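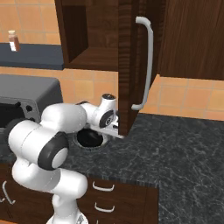

挂牌面积的测量与披露：讲者备注
主讲：Silvan Bachmann
场合：Mulligan 经纪行内部培训，Lastdale 办公室
日期：2026年3月23日
对象：挂牌经纪、挂牌助理、资料审核岗
提问集中放在最后，中途只处理听不清和看不见幻灯的情况。

第1页 标题页

报姓名，报题目，直接进入下一页。
讲义已放在共享目录，文件名里带“面积”二字的是最新版，带“尺寸”二字的是去年8月的旧版，旧版里阳台一节有误，请不要再打印。

第2页 今天讲的范围

只讲住宅。商铺、办公、仓储的可出租面积另有一套算法，涉及公摊系数，今天不展开。
只讲面积数字怎样产生、怎样写进挂牌资料、出了差异怎样改。定价策略不讲。
单位统一用平方英尺。需要平方米的客户，由系统换算，换算值只显示，不作为录入值。手工换算后再录入，会出现两次舍入，第二次舍入产生的尾差在纸面上看不出来源。
法律责任部分只讲本行的流程要求。具体合同条款请问合规岗，我的备注不构成法律意见。

第3页 三种口径

先把名词固定下来，后面都按这一页的叫法。
外围面积：沿外墙外侧面量，墙体厚度计入。独立屋的税务资料和旧蓝图里常见。
内围面积：沿外墙内侧面量，外墙不计，室内隔墙计入。本行挂牌一律用这一种。
净使用面积：室内隔墙也扣掉，只剩能站人的地面。租赁客户有时会问，本行不在挂牌资料里写这个数。
三种口径之间没有固定换算比。外墙薄、房型方的，外围和内围差得少；外墙厚、转角多的，差得多。有同事习惯用一个百分比去折算，这个做法从今天起停止，原因在第6页的例子里能看到。
备注：讲到这里停一下，让大家把自己手上正在准备的挂牌拿出来，看资料来源一栏写的是哪一种。写“业主提供”的，视为没有来源。
如果有人问分契公寓的登记图则：图则上的面积通常量到界墙中线或内侧，要看图则自己的说明栏。不同年份的图则说明不同，读了说明栏才能用。说明栏缺页的，按无图则处理，安排实测。

第4页 计入与不计入

逐项过，每项一句话，不举例。
地面以上、有永久供暖、净高达标的室内空间，计入。
楼梯：每一层按其在该层的投影计入一次。最顶层的楼梯井开口不计。
挑空：只在有楼板的那一层计入。
斜顶阁楼：净高不足的部分扣除，量的时候要在地面上标出净高线，拍照存档。
地下层：单独列出，不与地上面积合并成一个数。即使地下层已经完整装修，有独立入口，也单独列。
车库：不计入，单独列。
阳台、露台、门廊：不计入，单独列。
封闭阳台：看有没有永久供暖和许可文件，两项都有才计入。缺许可的，写进备注栏，不写进面积。
储物间：在户内的计入；在公共走廊或停车层的不计，只写“有”以及编号。
壁炉烟道、管井：户内的计入，不扣。理由是扣除所需的测量精度超过了手持设备能稳定达到的精度，扣了反而增加误差。
飘窗：窗台高于地面的不计，落地的计入。

第5页 测量程序

第一步，进屋前画草图。草图不需要比例，需要把每个转角画出来。漏画转角是返工的第一原因。
第二步，设备自检。用门厅里的校准杆量一次，读数超出标签范围就换设备，不要现场调。
第三步，从入口左手边开始，顺时针走。所有人走同一个方向，审核岗对图时才不用猜。
第四步，每道墙量一次全长，再量分段。分段之和与全长不符时，两个都重量。
第五步，每层结束时做闭合检查：东向各段之和应等于西向各段之和，南北同理。闭合差超过容差的，当场找原因，不离开现场。
第六步，把净高、供暖方式、楼梯开口方向写在草图背面。
第七步，请在场的业主或租客确认没有遗漏的房间。上锁的房间写“未进入”，不估算。

备注：激光测距仪对着镜面、玻璃和高光瓷砖时读数不可靠，要在目标点放遮光卡。对着踢脚线和对着墙面，读数也会差一个踢脚线的厚度。规定在腰部高度打点，避开踢脚线和窗台。
厨房和浴室的固定柜体不影响墙到墙的距离，但会挡住打点位置。处理方法是把测点抬到柜体以上、吊柜以下的墙面；整面墙都是高柜的，打开柜门量到背板，再加背板厚度，草图上注明“背板”。
家具不移动。业主愿意移动的，由业主自己移动，本行人员不动手，保险不覆盖。

第6页 案例：Fernstead 的一套联排

资料已经去掉门牌和业主姓名。
挂牌初稿写的是2,307平方英尺，来源一栏写“开发商资料”。
审核岗在对图时发现，楼梯井在顶层又计了一次，同时客厅挑空的上半部分被当作有楼板处理。
实测后的地上面积比初稿少100平方英尺整。整数是巧合，实测表的分项都带尾数，讲义附页可以看到。
这套房的外墙在北侧有一段加厚，如果先从外围面积出发再用百分比折算，会把错误掩盖掉一部分，折算值看上去离初稿不远，审核时容易放行。这就是第3页要求停止折算的原因。
处理过程：挂牌上线前改正，没有对外发布过错误数字，没有通知买方的必要。只在内部系统留了更正记录。
备注：此处可能有人问如果已经上线怎么办，回答“第9页讲”，不要提前展开，否则后面时间不够。

再补一点。开发商资料上的数字本身未必有错。那份资料的说明栏写得清楚，是销售阶段的设计面积，口径为外围，并保留调整权利。错在抄录的人没有看说明栏，把它当成了竣工后的内围面积。

第7页 抽查结果

上一轮抽查的样本是43套，全部为本行独家挂牌，房型不限。
不读表格，只说归类。
第一类，口径写错：数字本身对，标签不对。改标签即可。
第二类，地下层并入总面积：多见于独立屋。业主过去买入时的资料就是合并写的，沿用下来。
第三类，楼梯和挑空重复：多见于联排和复式。
第四类，舍入：有人把尾数进到整十，有人截断，有人四舍五入到个位。本行规定四舍五入到个位，分层面积先各自舍入，再相加得到总数。这样总数和分层数在任何时候都对得上，买方拿计算器加一遍不会有疑问。
第五类，来源不明：数字在三份文件里各不相同，没有人能说明取哪一份。统一安排实测，费用由挂牌预算出。
抽查不公布经纪姓名。想知道自己的结果，会后找审核岗查编号。

第8页 Skaria 录入规则

Skaria 是本行从8月起全面使用的挂牌资料系统，旧表格停用后不再接收。
面积区有五个必填栏：口径、来源、测量日期、测量人、分层数值。总面积由系统相加，不能手填。
来源栏是下拉选项，选“其他”时必须上传文件，否则保存键不亮。不要上传空白页来绕过，审核岗会退回，退回后排队顺序重置。
测量日期填实测当天，不填录入当天。翻新过的单位，如果翻新涉及墙体，旧的实测作废。
地下层、车库、室外三项分别在各自的栏目里。自由文本栏禁止出现面积数字，系统会扫描数字加单位的组合并标黄。标黄不阻止提交，但审核岗必看。
房间尺寸与面积是两回事。房间尺寸写最长乘最宽，非矩形房间在备注里写“不规则”。房间尺寸乘出来再相加，不等于内围面积，也不要求等于。买方代理常拿这一点来问，标准答复在讲义附录里，照抄即可。

容差设定：每1,000平方英尺对应一个允许差值，具体值在系统的帮助页，随设备型号更新，我不在幻灯上写死。超过允许差值，系统要求第二人复测。第二人不得看第一人的读数，这一条靠自觉，系统目前管不到。
两次实测都在允许差值内的，取第一次。不取平均。平均值没有对应的草图，将来有争议时拿不出原始记录。 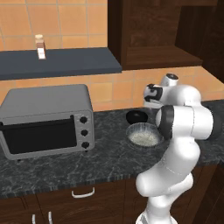
第9页 上线后的更正

分三档处理。
第一档，只改标签或来源，数字不变：当天改，内部记录，不对外通知。
第二档，数字变化在容差以内：当天改，挂牌历史里会留下痕迹，经纪要准备一句话的说明。说明只陈述事实，格式为“某日复测，地上面积更正为某数，口径为内围”。不写“略有出入”，不写“仅供参考”之后再跟一个新数字。
第三档，数字变化超出容差：先下线，再改，再通知。通知对象包括已看房的买方代理、已提交出价的一方、卖方本人。通知走书面，口头通知之后仍要补书面。已接受出价的，立即转合规岗，经纪本人停止就面积问题与对方沟通。
卖方不同意更正的情况：记录卖方意见，暂停挂牌，由合规岗与卖方谈。经纪不得应卖方要求保留旧数字，也不得改成“未提供面积”来回避。
变大的更正和变小的更正流程相同。有人觉得面积改大了对卖方有利，可以简化。不可以。改大同样影响已经看过房的人的判断，也影响每平方英尺单价的可比数据。

第10页 文字描述中的面积用语

挂牌描述受字数限制，缩写多，面积部分往往放在最前面，错一个字影响整段。
可以写：数字加单位加口径。
不要写：“近”“超”“将近”加整数。数字是实测来的就写实测值。
不要写：“总生活空间”。这个词没有定义，买方会理解成包括地下层和露台。
不要写：“比同户型大”。除非附上同户型的实测资料，而且对方单位业主同意公开。
“开放式”描述布局，与面积无关，可以写。
“可改建为卧室”要核对窗户、净高、出口，三项之一不满足就写“书房”或“多用途间”。这个房间的面积照常计入，用途名称不影响计算。
平面图：图上必须印口径和测量日期，不印比例尺的图要写“未按比例”。由摄影公司附送的平面图，面积数字以 Skaria 里的为准，两者不一致时先撤图。
图上家具符号由供应商自动放置，尺寸不准，有买方拿它来判断能不能放下沙发。图例中已经加了一行说明，不要裁掉。

第11页 买方侧

同事代理买方时，同样要看口径。
第一，问来源。对方答“税务资料”，继续问是哪一年、有没有加建。
第二，问地下层是否单列。
第三，做可比交易时，先把各套换到同一口径，换不了的，从可比组里剔除。剔除之后样本太少，就如实告诉客户样本少，不要把不同口径的单价放在一张表里求中位数。
第四，客户要求自行测量的，安排在第二次看房，预留足够时间，事先告知卖方代理。测量结果归客户，本行不背书。
贷款评估师给出的面积可能与挂牌面积不同。评估用途和挂牌用途的规则不完全一样，差异在合理范围内不需要任何一方更正。超出范围的，请对方提供草图，比对分项，通常在楼梯、斜顶或封闭阳台这几处能找到。

第12页 存档

草图原件扫描后保留，照片按楼层命名。
设备读数导出文件与草图放在同一目录，不要只留截图。
成交后档案保存年限按合规岗现行规定，挂牌撤回的也要存，不因没有成交而删除。
人员离职时，名下未归档的草图由直属主管签收。去年有几份草图留在私人手机里，调取花了很长时间。

第13页 待定事项

以下几项还没有结论，被问到时直接说没有结论。
斜顶净高线的现行值是否调整。审核岗倾向维持，外勤倾向放宽，等下一次规则修订。
花园层有一侧完全露出地面的，算地上还是地下。目前按地下单列，并注明“一侧出地面”。
扫描式测量设备是否可以替代手持设备。试用单位还不够多，转角处的读数与手持设备有系统性偏差，供应商在查。试用期间两种都做，以手持为准。
Fernstead 后两期的图则说明栏与首期不同，拿到全套之前，这两期一律实测。

第14页 提问

先答与第9页有关的问题，这类问题牵涉正在进行的交易。
涉及具体交易的，请对方不要报地址，会后单独谈。
问到处罚标准的，转合规岗。
问到设备借用的：前台登记，当天还，电池自己充满。
讲义附录里的练习图有一处故意不闭合，请各组在下次例会前找出来，交给审核岗。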